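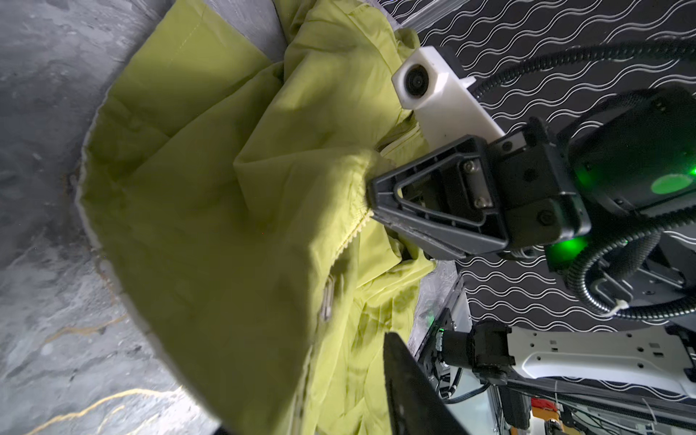
A yellow-green garment in the grip of a robot's black gripper, in front of a backdrop of white wavy lines.

The Stavov Museum of Dance and Theater will reopen its costume wing in November after a long closure for roof repairs, the museum said.

The wing holds roughly 900 items, including stage robes, masks, headdresses and hand-sewn shoes from the town's winter dance plays. Only 200 will be on view at a time. The rest will stay in storage and be rotated twice a year to limit damage from light.

Director Kyung-tae Ko said the new layout follows the order of a performance, from the drummers' entrance to the closing procession. "Visitors used to see the costumes sorted by donor, and that told them very little about the plays," Ko said.

One room is set aside for the Groluvstead troupe, which performed in the region for 59 years before it broke up. Its painted masks were kept in a school attic until the museum acquired them - most still have the dancers' names inked on the inside.

The Shim Gallery on the ground floor will show musical instruments and prompt books. A small stage next to it will host short performances on weekend afternoons, with groups from Stavov and Pandbridge taking turns through the winter.

Admission is free for children and for students with a school card. Tours for school groups can be booked at the front desk starting at 10 a.m. on weekdays. The museum's main hall remains open during the work, but the east entrance is closed.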